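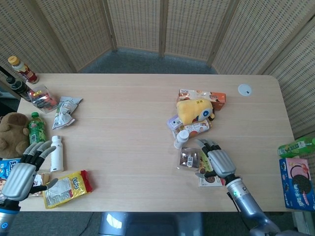 Sandrine Marty buys the snacks herself. She goes to the shop around the corner with a tote bag and a very particular eye, squeezing packets and turning bottles over in her palm, and I suspect the cashier has stopped wondering about her. What she wants is variety in the way things give under a finger. A cookie box holds its shape until it suddenly doesn't, a bag of chocolates slides around inside itself, and a plush toy will forgive you almost anything.

I spent a long, happy visit at Warodby, the small testing outfit where Marty and her colleague Szymon Ziółkowski put robot hands through their paces, and I came away with crumbs in my notebook. The two of them were in the middle of comparing five-fingered hands with the simpler two-jaw gripper most of their customers already own, and they were kind enough to let me sit in the corner and ask questions (a great many questions, I'm afraid).

The two-jaw gripper, which they call the Undska after the workshop that made it, is a plain thing and very good at what it does. Give it a bottle standing upright and it will close on it all day long. Ziółkowski is fond of it, and he keeps the log. Over the winter they made 1,825 attempts with the hands, and 1,645 of those ended with the item lifted and set down in the right place. The Undska did better on bottles and boxes, and then fell well behind as soon as the goods were piled on top of one another.

"A pile is where you learn something," he told me, pouring us both more tea. "In a shop, in a kitchen, in my daughter's room, things lean on each other. You pull one out and the rest of them have opinions."

So a good deal of the work is about piles. A yellow plush toy goes on top of a few packages, a snack box goes behind it on its side, and the right hand has to find its way in among them with its fingertips. A jaw gripper comes down like a pair of tongs and needs room on both sides. Fingers can go in one after the other, a little crooked, and settle around whatever they meet, and that is the whole argument for paying for them. Marty says it took her most of January to teach the controller to stop squeezing once it had hold of something, and there were some sad cookies along the way.

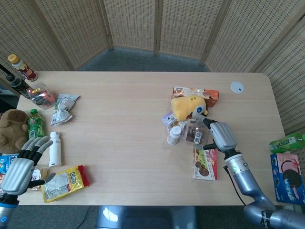 The left hand has its own share of the job, though it gets less attention from visitors. Ziółkowski likes to run each arm by itself first, then both together, and he will spend half a morning on where a thumb ought to sit before the arm has moved at all. I asked him if that wasn't a bit fussy. He thought about it for a while and said yes, it was, and went back to the thumb.

What you see from the robot's side matters just as much. The view from the head takes in the table and both hands at once, which is lovely for planning a reach, but a hand on its way to a package has a habit of covering up the very thing it is after. The team has been trying a second camera at the wrist. Aniela Sikora, who looks after the controllers and whose surname has ended up on the one they use now (the Sikora box, everybody says, and she rolls her eyes), is not convinced it earns its keep. It adds 35 milliseconds to every decision, and with a soft bag that is long enough for the contents to shift. She would sooner have better touch sensing in the fingertips and leave the seeing to the head.

They argue about this in the friendliest way – I heard it twice before lunch and once during.

The customer paying for this round is Skisport, a rental chain that would like a robot to pack small mixed orders behind the counter, things like drinks and hand warmers and a candy bar for the lift. Lech Bednarek from their operations side came by in the afternoon and watched the arm for a good while with his coat still on. His target is 30 items without a person stepping in. The hands had managed it on some days and missed it on others, and Marty showed him the misses first, which I thought was decent of her.

Bednarek wanted to know about cost, of course, and about how long the fingers last. The joints are the weak spot, Ziółkowski told him, and a worn finger has to come off and go back on again with a proper calibration in between. The Undska needs a wipe and a drop of oil. For a shop that sells nothing but bottles he would recommend it without a second thought, and he said so, even with the more expensive order standing right there in its coat.

Where they seem to be heading is one of each, a five-fingered hand for the pile and the old jaw gripper for everything that stands up straight by itself. Sikora is already rewriting the controller so the two can share an arm schedule. Marty, for her part, had started a new shopping list, and she asked me on my way out if I knew where to find marshmallows in a really flimsy bag.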